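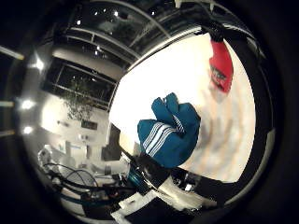
Teal cloth with white stripes

Can I still stand for council if I've moved out of the ward??

Posted by Delia Domínguez

Hi all, bit of a rush as I need to decide by the end of the month. I want to stand in the May elections for our borough council, as an independent. Lived in the ward nine years. Then in autumn we moved, only over the river, so the new flat is in the next ward along but (I think) the same borough. Still work in the old ward, four days a week at Volero, the bike shop by the station.

A man from one of the parties told me on the doorstep I'd be disqualified because I don't live there any more. He was very sure of himself. But then he's got a candidate in that ward so he would be.

So

- do I have to live in the ward or just the borough?
- does working there count for anything?
- how many signatures do I need? Someone said 10, someone else said 2, and a friend's mum swears it's 48 but I think she's remembering a different thing altogether
- do I pay a deposit? I have not got a spare 500 quid

This is England if that matters. Not London. Thanks in advance, sorry if its been asked before, I did search but got mostly stuff about parliament.

Posted by Kenta Hirose

You don't have to live in the ward. Doorstep man is wrong or fibbing.

You need to be 18 or over, have the right citizenship, and meet at least one of the four local connections. From memory:

registered to vote in the council's area, and staying registered
lived in the council area for the whole of the last 12 months
main or only job in the council area for the last 12 months
owned or rented land or premises in the area for the last 12 months

It's the council's whole area, not the ward. So if the new flat is in the same borough you tick the first two, probably. And if the shop is your main job, and you've been there a year, you tick that one as well. Put down every one that applies on the consent form, don't just pick your favourite. If one falls over later you've still got the others.

CHECK the new flat really is in the same borough. You said "I think". Rivers are often the boundary! Stick the postcode into the council finder, takes ten seconds. And have you re-registered to vote at the new address? If not do it today. Staying on the register at a place you've left isn't something you want to be leaning on.

Signatures: two. A proposer and a seconder, and they do have to be registered in the ward you're standing in, so old neighbours not new ones. It used to be ten, and that's where the ten comes from. Plenty of old guides online still say it. No idea about 48.

No deposit for local council. That's parliament and mayors.

Other thing, are you paid by the council in any way? Even a casual shift at the library. That one does disqualify people and it catches them out every time.

Posted by Sadao Minami

good luck to you. i stood once as an independent, got 236 votes and was chuffed with that. lost to a bloke who never knocked on one door. do leaflets early, the printers get rammed in april. i had 3,000 done and ran out of legs before i ran out of leaflets. dont forget the imprint at the bottom (printers name and address and yours), mine had to be done again

Posted by Mitsuko Shibata

Kenta's covered most of it. Couple of bits to add from having been an agent.

Ring elections services at the council and ask for a nomination pack. They're usually nice, and they will look over your papers informally before you hand them in if you book a slot. Book it. Don't turn up at ten to four on the last day, the deadline is 4pm and they can't take it at one minute past, however much you cry. I've seen it.

Proposer and seconder have to sign as they appear on the register, and you need their elector numbers. Ask for a copy of the register for the ward, you're entitled to one as a candidate but not before a certain date, the pack says when. Get a spare set of papers signed by two other people incase one of yours turns out to have signed for somebody else too.

Keep reciepts for everything from day one. There is a spending limit and you have to send in a return afterwards, even if you spent nothing and even if you lose.

Last one. Your home address doesn't have to go on the ballot paper, there's a separate form for it. Since you've moved, have a think about that. With the form filled in it'll just give the area you live in.

Posted by Delia Domínguez

Brilliant, thank you. Checked the postcode, same borough, phew. Not registered at the new place yet so doing that on my lunch. Never worked for the council. Will ring for the pack tomorrow morning.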